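Tutolness: time alignment and pose cleanup for hand-held gripper recordings

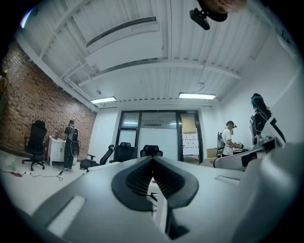

View from one of the hand-held grippers, with its finger pad up close and the rest of the room behind.

Welcome, and thanks for stopping by! Tutolness is the set of tools we use to turn raw gripper recordings into something a policy can be trained on. It grew out of a pile of scripts Shafiq Majumder started in March, and it still shows in places (sorry about the config names).

What it does

It reads the video and the tracker log, finds the clock offset between them, smooths the gripper pose and writes one file per episode. Perception and planning live elsewhere: the object detector is in Gruvberg, and the planner that uses our output is Chaudhry.

Getting going

Copy settings_default.txt to settings.txt, point data_root at your recordings and run tutolness align. An episode takes almost 40 seconds on my old desktop, so go and get a coffee if you have a whole folder of them. Then run tutolness check and look over anything it flags.

Known trouble

Ceiling lights and long stretches of bare wall can throw the visual tracker off. If the pose jumps by more than 2 cm between frames, we split the episode there, and pieces shorter than 20 frames are dropped. You can change both limits in settings.txt.

Pose files written before version 9 use the old axis order. Run tutolness convert on them first, please!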